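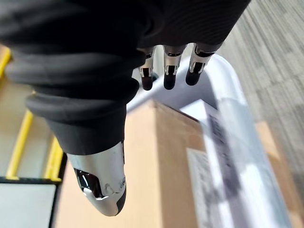 From: Dela Fiadzo
To: bench-and-pack list
Subject: Re: Saria mouldings, laying out on the yellow table

Andor,

Replies in line. I have trimmed your message to the parts I can answer. The Wyss invoice question should go to purchasing, as I never see those.

> On Saturday Andor Kocsis wrote:
>
> We are taking over some of the Saria mouldings from your site in June
> and I have been asked to write the bench instruction before the first
> load arrives. I have the drawing and the packing sheet, but neither
> says anything about how the parts are meant to sit on the table
> between unloading and packing. The sheet says "lay flat, avoid
> contact with face". Which face?

The concave one. It is the glossy side with the curved ridges moulded into it. The sheet was written by Grasov when they ran the tool and they called that side "the face" throughout, while the drawing calls it the inner surface. Everybody here says inside and outside. I would put "inner (ridged) side" in your instruction the first time it comes up and "inner side" after that, and leave "face" out altogether.

"Lay flat" is also loose. The part has a curved outline and a raised tab at one end, and it will sit stable with the inner side up and the rim on the outside of the curve carrying nothing. With the inner side down it rests on the rim and the tab, and rocks if the table is knocked. We lay them inner side up. The objection is that dust falls in, and it does. We accept that and wipe at inspection.

> How far apart do you lay them? The drawing does not give a stacking
> condition and I assume they are not to be nested.

No nesting before inspection. They do nest, and after inspection the packing sheet allows it with a sheet of tissue between, but uninspected parts can carry flash on the rim and one burr will mark the next part along its whole length. We had a batch with almost 14 per cent scrap on surface marks alone before we stopped people nesting them at the table.

Spacing is a hand's width between rims, all tabs facing the same way. I would not give a dimension. We tried 90 mm for a while with marks on the table top, and what happened was that operators lined the parts up with the marks by sliding them. Sliding is worse than uneven spacing. The marks came off with solvent and the instruction now reads "lift and place, do not slide".

The table top itself is a smooth yellow finish and looks harmless. Grit gets on it all the same. Wipe it at the start of shift and after each change of part number. A dry cloth moves grit about, so use it damp and let the top dry.

> Is there any reason the table has to be that one? We have grey
> benches of the same height and I would rather not ship furniture.

No technical reason. Black parts show up well on yellow, and you can see from the door whether the table has been cleared. On a grey bench you will want better light across the surface. Check the front edge of your benches before you commit. Ours has a small grey fixture along the front on the operator's side, and a person holding a part low will find it with the rim sooner or later. If your benches have anything at all at the front edge, put that in the instruction as a keep-clear note.

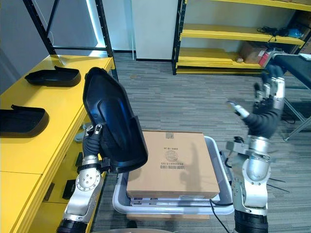 > What is the recommended way of picking one up? New people here will
> want to grab it by the tab.

By the rim at the lower edge, then tilt the part upright towards you and look at the inner side before doing anything else with it. The tab will take the weight, but held by the tab the part swings, and the far end then meets the next part or the table.

The upright position is also the inspection position. You want one light source reflected as a single streak across the upper part of the surface. Tilt slowly and watch the edge of the streak. Over a good surface it stays smooth until it reaches a ridge. Over a sink mark it pinches, and over a scratch it breaks. The sink marks are nearly always opposite the ridges, so follow each ridge from end to end with the reflection and do not bother much with the plain areas between. Thumbs stay off the inner side while doing it. Gloves on, clean ones, and black gloves are fine but they hide dirt, so change them on the clock and not by appearance. We change at each break.

Only one hand needs to be on the part for the tilt. Keep the other one free until you have decided where the part is going. People who hold it with two hands tend to twist it, and a twist across the ridges makes the reflection move in a way that looks like a defect.

> The packing sheet mentions "bin, light grey" and "carton, flat" in
> the same line with no explanation. Is the carton for the mouldings?
> It looks much too small on the sheet.

No, the mouldings do not go in the flat carton. The sheet has two lines run together there and I have asked for it to be corrected more than once.

The bin is the light grey one with the rounded corners and the wide rim. It stands next to the table, and the carton goes in it lying flat, label side up, on top of the white slats. The order matters: slats first, carton on top. If the slats go in last they slide about on the carton and scuff the label, and then the barcode has to be keyed by hand at the next station.

On the label: the barcode is the black one with the numbers printed beneath. The round stamp between the barcode and the small line of text gets mistaken for an inspection stamp. It has no meaning for us, so please do not add a step for checking it. Scan the barcode and compare the numbers with the job sheet before the first part comes off the table. Doing it afterwards defeats the purpose, as you can end up with a whole job inspected against the wrong number.

Tape. The cartons have grey tape across one edge. Leave it alone. If the tape is lifting or has been opened and pressed back down, put the carton aside and take another, and write the barcode number on the job sheet. Do not re-tape at the bench. Treseo asked for that one and they do check.

> Does the bin need to be on a stand? My people are going to complain
> about bending.

Ours have complained too. The bin has to be low enough that the wide rim is below the hands when a part is being held upright at the table, otherwise people catch the bin with the bottom of the moulding when they turn. Past that it is a matter of comfort. Try it at a few heights with the tallest and the shortest person on the shift and write down the range in the instruction.

Keep the space under the table top clear near where people stand, as far as you can. We have a small box mounted under ours and it is in the way of knees. If I were setting the station up again I would move it to the far end.

> How long should I allow per part? The quote assumed a rate that looks
> optimistic.

The quote assumed no inspection, as far as I can tell. With the tilt check, allow two minutes for a new person and expect that to come down in the first week. Do not let the rate go into the instruction. I would also cap the run at eight parts before a pause, particularly with glossy black, as the eye stops seeing fine scratches well before the person notices being tired. We rotate between the table and the bin side at that point. It costs little and the escapes went down when we started it.

> Anything else that is not on paper?

A few items, in no order.

The farther part on the table gets forgotten. When the table is laid out in a line and the operator works from the near end, the one at the back is reached over and sometimes a fresh part is put down ahead of it. Work from the far end towards yourself.

Parts straight off the delivery in cold weather should stand before inspection. Condensation on the inner side looks like haze and haze is a reject code.

Static is worse after wiping with anything dry. If dust jumps back on to the surface as soon as it has been wiped, stop wiping and use the ionizer if you have one.

The tab has a witness line on one side from the tool. It is on the drawing as permitted but in very small type, and every new inspector rejects it once. Put a sample on the wall.

The reject code list I have is the one from Grasov with my handwriting on it. I can scan it, but codes for "scratch, inner" and "scratch, outer" were swapped at some point and the scan shows both versions. I would sooner send you the typed copy once I have checked it against what the system accepts. Remind me if you do not have it by the time you start the layout.

One question back. Your drawing revision: is it the one with the extra radius at the tab end, or the one before? The parts on our table are to the later one. If your copy shows a sharp corner there, do not write the instruction from it, ask for the current sheet first.

Dela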